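Caderno da bancada – setembro, 16h40

Assunto: a pinça direita que fecha sozinha. Achei a causa, ou pelo menos a maior parte dela, e estou contente demais para deixar o registo para amanhã!

Ponto de partida, para quem não esteve cá na parte da manhã. Com a tarefa da bola (pegar, levar à baliza, largar) o braço direito estava a portar-se lindamente até ao episódio 143. No 143 a pinça desceu, parou à altura certa e depois fechou antes de o braço acabar de se alinhar. Apanhou a borda do tapete, puxou, o limite de força demorou uma eternidade a disparar e tive de ir ao botão vermelho. Nada partido. O tapete ficou com um vinco num canto, que já alisei. Repeti a sequência e correu bem. Repeti outra vez e fechou cedo. Um erro que volta quando o chamamos é uma prenda, por isso larguei o resto e fiquei com ele.

Primeira suspeita: o cabo. Temos historial com o cabo da pinça direita, já no projeto Farnside dava soluços quando o pulso rodava muito. Troquei pelo sobressalente, torci, puxei, abanei os conectores com a pinça a segurar e com a pinça aberta. Zero erros de comunicação em 1572 mensagens seguidas. O cabo está inocente (peço-lhe desculpa por escrito).

Segunda suspeita: a visão. O detetor podia estar a dar "bola entre os dedos" cedo demais. Passei os registos todos a pente fino e a confiança é boa, acima do limiar em quase todas as passagens, com a bola onde devia estar. Há umas imagens da câmara do pulso um pouco arrastadas, coisa que me fez perder meia hora a mexer na exposição. Não mudou nada no comportamento. Repus o valor antigo.
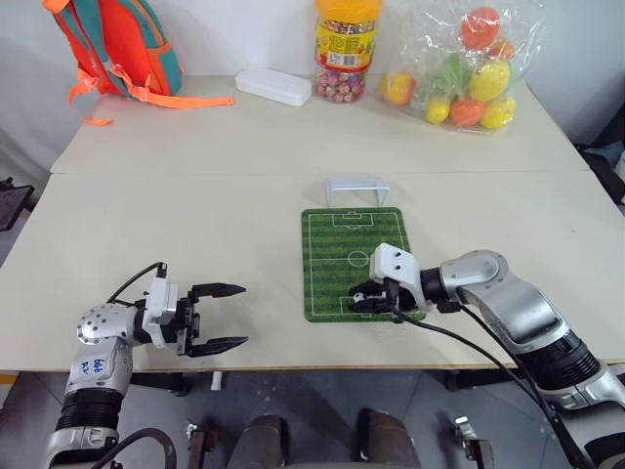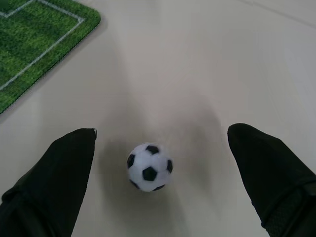 Terceira suspeita, e aqui é que a coisa ficou interessante: o relógio. O comando de fecho não sai do mesmo processo que o movimento do braço. Sai do Stan, o nosso planeador, que lê a câmara do pulso, decide "fecha" e mete a ordem na fila da pinça. Com a bola ainda no espaço largo entre os dois dedos, mais perto do esquerdo do que do direito, uma ordem antecipada faz o dedo esquerdo chegar primeiro e empurrá-la para o lado, e o braço continua a corrigir para um sítio onde ela já não está. Fui comparar os carimbos temporais das duas filas e lá estava: a fila da pinça adiantada 78 ms em relação à do braço. Depois de um arranque a frio o desvio é praticamente nulo. Cresce com o tempo de funcionamento. Daí os primeiros episódios serem tão limpinhos!

O Haris Nikolovski passou pela bancada, olhou para o gráfico e perguntou logo se o serviço de sincronização tinha sobrevivido à última atualização. Não tinha. Estava instalado, estava configurado, e estava parado. O script de arranque do Nurker chama-o pelo nome antigo, não encontra, escreve um aviso no ficheiro de log e segue em frente todo satisfeito. O aviso está na linha 618. Ninguém lê até à linha 618, eu incluído.

O que fiz:

– corrigi o nome do serviço no script de arranque;
– o arranque agora falha se o serviço não responder, com mensagem no ecrã;
– o controlador da pinça recusa ordens com carimbo no futuro em relação ao relógio do braço;
– baixei o limite de força do fecho para o valor que usávamos no Cundach.

Fiz depois uma série de repetições com o sistema já quente e o fecho antecipado não voltou. O desvio entre filas fica colado ao zero e o gráfico é uma beleza, pendurei-o por cima do monitor.

Falta perceber a parte de que gosto menos. Com o limite antigo, o disparo por força devia ter acontecido muito antes de eu chegar ao botão, e não aconteceu. A minha teoria é que o tapete cede e escorrega, a corrente do motor sobe devagarinho e o filtro come essa subida por achar que é ruído. Se for isso, o mesmo vale para um punho de camisola, e aí já estamos a falar de segurança a sério. Até haver resposta:

– mãos fora da mesa com os motores ligados, mesmo só para endireitar a baliza;
– botão vermelho ao alcance de quem está a operar, sem cadeiras pelo meio;
– velocidade reduzida no braço direito.

O braço esquerdo usa o mesmo filtro e a mesma fila. Não mostrou sintomas, mas nesta tarefa passa quase todo o tempo parado com a pinça aberta, portanto isso prova pouco. Quero correr a tarefa em espelho, com ele a ir à bola, antes de lhe dar alta.

Para a próxima sessão: gravar a corrente em bruto antes do filtro, prender uma tira de pano à mesa e fechar a pinça sobre ela em velocidade lenta, medir o tempo até ao disparo. Haris, se chegares antes de mim, o dinamómetro está na gaveta de baixo e precisa de pilha nova. Os registos do 143 estão na pasta partilhada, com os dois gráficos de desvio, antes e depois da correção.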